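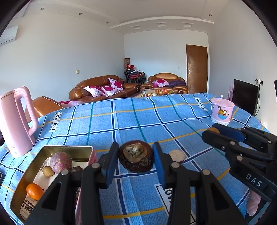
June
By the newsletter desk, Vetberg depot

If you've walked past the sorting room at Vetberg lately you'll have heard the new arm before you saw it. It hums, then there's a little click when the fingers close, and then it hums again. We've named it Lý (the crew voted, and the runner-up was much ruder) and I am completely taken with it!

A quick catch-up for anyone out at Sultside who has only heard the rumors. Lý does the small-item sorting for our welcome trays: fruit, nuts, wrapped sweets, all the bits and pieces that go out to guests before they check in. It used to be four hours of standing at the long bench every morning, and everyone who's done it knows what that does to your neck. Lý now does most of the nuts and all of the wrapped things. Soft fruit is still ours, and I'll get to that.

The part I find exciting is how it learns. No one in the crew types anything. You take a gripper in each hand, black jaws with blue pads on the fingers, and you do the job the way you'd do it anyway, only with the grippers where your fingertips would be. Pick up a nut. Let go of it. Reach into a tin and get the tangerine out from beside the passion fruit without squashing the longan. The camera on the gripper watches what your hand does, and later on all of that goes into the training for the arm. The crew has put in 1173 recorded picks so far, and the list of things we've picked up is getting very silly.

Recording happens in real rooms as well as at the depot, which was the crew's own idea and a really good one. A bench under bright lamps is easy. A bed with a checked sheet on it, a kettle and a bucket standing around, daylight coming in, sofas and a coffee table full of snacks beyond: that's much closer to what our people walk into on a shift. If Lý's cousins are ever going to help out in the apartments, they need to have seen a room like that, clutter and all.

So what has it changed for us? Quite a lot, and more than I expected back when the crates arrived.

The morning start has moved. With the bench work shorter, the early group comes in at 7:00 and goes straight to checking and tray layout, and there's time to fix a tray that looks sad before it goes on the van. Eighteen people have been trained on the hand-held grippers, and they get a recording session built into the rota, paid at the same rate as everything else and sitting down if the task allows it. That last bit came up in every single crew meeting this spring, and I'm very glad it's in writing.

It has also changed who gets asked. When the Mullo engineers come over (they built the arm and they look after the software) they used to talk mainly to the office. Now they head for the bench with a notebook, because the people who've handled fruit for years can say straight off why a grip is wrong. Too high on the peel. Coming in from the side when there's a neighbor in the way. Squeezing at the end when the squeeze should've finished already. You can hear them arguing over a longan for ten minutes, and I mean that as praise.

It isn't all smooth. Anything crumbly is a pain, and cut pieces especially, so please keep those off Lý's belt for now. Small flat things are tricky too: try picking up a thin round disc off a bedsheet with two pads and you'll see the problem, the cloth wants to come along with it. Most of us needed a few sessions before our hands stopped fighting the grippers. Your wrists do get tired, so swap hands or swap out, and tell your shift lead if it's still sore the next day. A few people have asked what happens to bench hours once soft fruit goes over to the arm. It's a fair thing to ask. The agreement for this year says no one's hours go down on account of Lý, and next year's talks open in the fall. Send your points in before then, long or short, signed or not.

Sultside gets its own pair of grippers next month. We'd love new recorders over there, particularly anyone left-handed, as we're badly short of lefties. The first session is over 100 picks long, which sounds like a lot and goes by surprisingly fast once you've got somebody across from you doing the same thing. Put your name on the sheet by the kitchen door, or tell your shift lead. Bring snacks if you like, they'll probably end up in the training set.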